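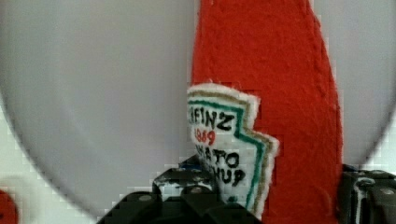 Visit report: Mandville manipulation lab, open day

Submitted by Patricio Urrutia, 24 January 2024

Purpose of visit

Horacio Durán and I attended the open day to look at the software side of the lab's tabletop manipulation work. We run a small integration group and have to choose a planning and perception stack by March. The hardware on show was ordinary two-finger grippers with a wrist camera. Most of our notes concern what happens between the camera image and the gripper command.

The stack

The lab uses two in-house packages. Mirar handles perception: it takes wrist camera images and returns object masks with a pose estimate and a confidence value. Gider is the planner and controller. It accepts a target pose, generates candidate grasps, rejects those that collide with the table or with nearby items, and sends a trajectory to the arm. A third tool, Maldonado, records and replays runs. The three talk over a plain message bus and can be started separately, and we saw all of them restarted mid-session without touching the arm controller.

Mirar

The test objects include soft felt items, one of them a red ketchup bottle with a sewn-on label reading HEINZ and 1869. Objects like this are harder for the pose estimator than rigid ones. The outline is close to symmetric about the long axis, the surface is fuzzy, and the label is the only strong cue to rotation. With the gripper fingers on either side of the bottle, the lower part of the label is hidden from the wrist camera and the lettering wraps out of view. TOMATO KETCHUP is reduced to fragments.

Mirar does not read text. It matches local features on the label against a stored model and fits the pose from whatever remains visible. When the fit is poor it reports position only and marks rotation as unknown. Gider can then plan a grasp that does not depend on rotation. We thought this was the best design decision in the system. Our present estimator always returns six numbers, and the planner has no means of telling a good one from a bad one.

The fingers themselves are masked out using the gripper model and the current jaw opening. The mask was visibly late during fast closing motions in the live viewer. The presenter put this down to a timestamp mismatch between the camera driver and the joint state, and said a fix is in review.

A pale plate or tray behind the object gives good contrast against red felt. White on white is another matter. Durán asked to see the mask for a plate rim against the white tabletop, and the edge flickered from one image to the next until the exposure was fixed by hand.

Gider

Candidate grasps are sampled around the estimated pose, 1000 per request by default, then filtered and scored. Scoring weights are kept in a text file, one per object class. For soft objects the closing force is capped and the controller stops on position error instead of motor current. The operator changed the cap while the system was idle and the new value was picked up on the next request.

Collision checking treats every unrecognized blob as a solid box. It is conservative, and in clutter it rejects a lot of usable grasps. One request during our session came back with 13 candidates left after filtering, all of them from above. The planner reports the reason for each rejection, and the reasons can be sorted in the viewer. We would like this feature in our own tool regardless of what we choose.

There is no replanning during the final approach. If the object shifts after the trajectory is sent, the arm carries on to the old pose. For soft objects that can tip over this is a real limitation.

Maldonado

Each run is stored as one directory holding images, joint states, planner output and a config snapshot. The lab's regression set has 303 runs. Perception can be replayed offline against all of them, and a change to Mirar is not merged until the replay report is attached. Of the 303, 69 are tagged as occlusion cases, where a finger covers part of the object's distinguishing surface.

Replay covers perception and planning only. Contact is not simulated, so grasp outcomes on soft objects still have to be checked on the arm.

Open points

Timestamp fix in Mirar: ask for the merge date and retest with fast closing.

Licensing for Gider: the version shown depends on a solver we do not have a license for. Durán to follow up.

Message definitions: we were promised the files but have not received them. Without them we cannot estimate the adapter work.

Recommendation

Trial Mirar and Maldonado on our bench with our own planner. Defer Gider until the license question is settled and we know whether replanning on approach is planned.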